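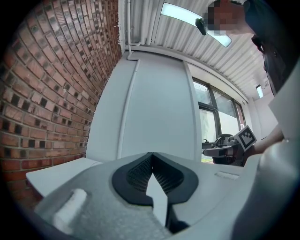 Red brick, white wall and daylight at the window.

I finally got over to Daris to see the pine cone fish, and I'm so glad I went before the weather had its way with it! If you missed the mention in June, it's a fish, 43 metres from nose to tail, laid out in the clearing above Pillen using nothing but pine cones. No glue, no wire, no pegs. Kristýna Čierny made it over the summer, mostly in the early mornings, and she tells me she used 2,123 cones (she kept a tally in the back of a diary, in pencil, and yes, I asked to see it).

You can't really tell it's a fish when you first come out of the trees. I walked along the tail for a good while thinking it was a path. Then you climb the bank on the far side, by the fallen birch, and suddenly there's an eye looking at you. I said "oh!" out loud and frightened somebody's spaniel.

The scales are the best bit, I think. Kristýna sorted her cones by how far they'd opened, with tight ones along the back and wide ones down by the belly, so the whole thing seems to go from dark to light. What I hadn't thought about is that cones close up when they get wet. She hadn't planned for it either, at least to begin with. After a shower the belly shrinks and darkens and the fish looks thinner, and by the next dry afternoon it has fattened up again. Assunta Cattaneo, who lives just down the lane and has been up there most days, swears it looks crosser in the rain.

A few people have asked me whether they can add cones of their own. Please don't! Kristýna is very nice about it, but she has already had to take out a ring of larch cones and one painted gold. She's also asked that anything that rolls away is left where it lands. Squirrels have been at the fins and she says they can have them.

There's another one coming, by the way. She wants to do a heron on the shingle at Pagano, using only grey and white stones, and she's been marking out the neck with string. It'll be smaller than the fish and much heavier on the knees. I've been told I can help carry if I bring my own bucket, so I may not be much use for a week or two afterwards.

If you're going up, park at the Pillen end and take the left fork after the stile. The right fork also gets there eventually, but it's a slog, and very muddy by the gate. It's 400 steps or so on most people's legs from the stile to the clearing, says the little sign. My legs made it 604, what with wandering off for blackberries. Keep dogs on leads near the tail, where the ground slopes and things get knocked about.

Kristýna won't be mending it once the autumn winds start, so go soon. And do send me your photos from the top of the bank, as mine all came out with my thumb in them.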